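Dendo Two-Arm Home Platform
Equipment notes, simulation package and loan terms 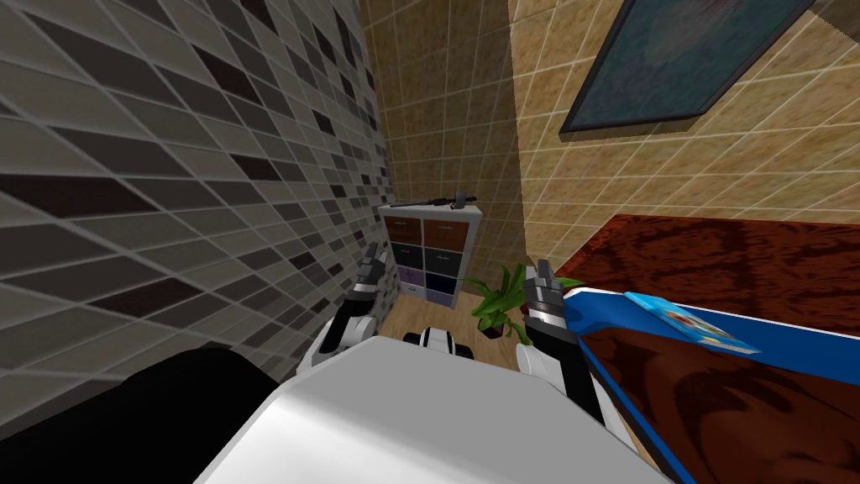

Can a machine do the chores yet? We get this question every time the Dendo leaves the building, and we love it, so this page tries to answer it along with the usual equipment details. The Dendo is a mobile base with two arms and a gripper on each, meant for people who want to work on tidying, fetching and putting away in rooms the size that people live in. Most of our work starts in simulation, in rooms like the one with the dark mosaic tile on the left and the white cube shelf at the far end. We're very fond of that room! Six compartments, drawers in two of them and bins in the rest, a long tool lying across the top, and a narrow strip of floor to get there with a leafy plant on the right. A person would cross it and pull out a drawer without a thought. For two arms that have to stay clear of a tiled wall on one side and a big reddish-brown surface on the other, it's a proper morning's work.

What it can do now

Picking up a single rigid object from an open surface is solid. Boxes, books, bottles, blocks, anything that keeps its shape and has a side the fingers can close on. We run this as our standard check after every software change, 100 tries with the objects moved each time, and the last release got through with 11 misses. Nearly all of those were thin things lying flat. A flat box on top of a board is still a nasty little problem (the fingers want to go under it, and there is no under), and the best method so far is the one Aishwarya Subramaniam came up with, where one arm holds the far side steady and the other drags the near edge out until it can be pinched.

Pulling out a bin by its front edge works too, as long as the base is square to the shelf. Putting the bin back is slower. It goes in crooked, it catches, the arm backs off and tries again, and if you are standing there you will want very badly to give it a nudge with your finger. Please don't, it spoils the log.

Handing an object from one gripper to the other is the part visitors like best, and it's the part we're proudest of. It used to need a pause of several seconds. Now it flows.

What it can't do yet

Laundry. Folding a towel that has been laid out flat is fine on a good day, but a basket of mixed clothes is a different animal and we don't list it as a supported task. Socks we have given up on until spring.

Anything wet. The grippers are not sealed, so no dishes, no mopping, no watering plants.

Working around plants is also weaker than we'd like. Long leaves that arch out over the floor are hard on the planner. It treats every leaf as a wall and takes the widest path it can find, and in a narrow room the widest path may not exist. Timo Engelhardt is working on a soft-contact setting that will let a forearm brush past foliage at low speed. It's in the December build and switched off by default.

Tidying a whole room from one spoken request. You can string tasks together, and we have a lovely run from the Rathjen apartment where it cleared a coffee table start to finish, but somebody had written out the order of the steps beforehand.

The simulation package

The package comes with 68 furnished rooms and a script for shuffling them: wall tile, floors, shelf colors, pictures on the walls, where the clutter lands. You can load your own furniture as well. Both arms, both grippers and the base behave as they do on the hardware, including the joint limits, so if your arm can't reach the bottom row of a shelf in the package, don't expect it to reach in your kitchen.

Lighting is the weak spot. Rendered rooms are kinder than real ones, and a program that has only ever seen rendered drawers may stop cold in front of a shiny one. Santeri Hakala keeps a page of light settings that have carried over well. Read it before you train anything.

Shop-floor use

We get asked about this almost as much as housework. Girkport has had a unit on kitting since last year, taking small parts from bins and laying them out in trays, and Erasto Sang, who runs that bench, reports 800 trays in the longest stretch between service calls. The parts are all rigid and the bins never move, so it's an easier life than a living room. Still, what a number! For heavy parts, or anything with a sharp edge, look at a regular industrial arm.

Loans

Units are loaned from our Pernville workshop with charger, stop button, spare finger pads and one seat for the simulation package. Extra seats can be added at any time. Clear floor is needed for the base to turn fully around at least once on the route, and rugs should come up. Finger pads wear out faster than you think, so check them every week and swap them in pairs.

First-time borrowers get an afternoon with Bastian Kramer, who will take you through startup, the stop button and the bin task. Bring a few things from your own home for it to pick up. He's especially happy to see odd shapes.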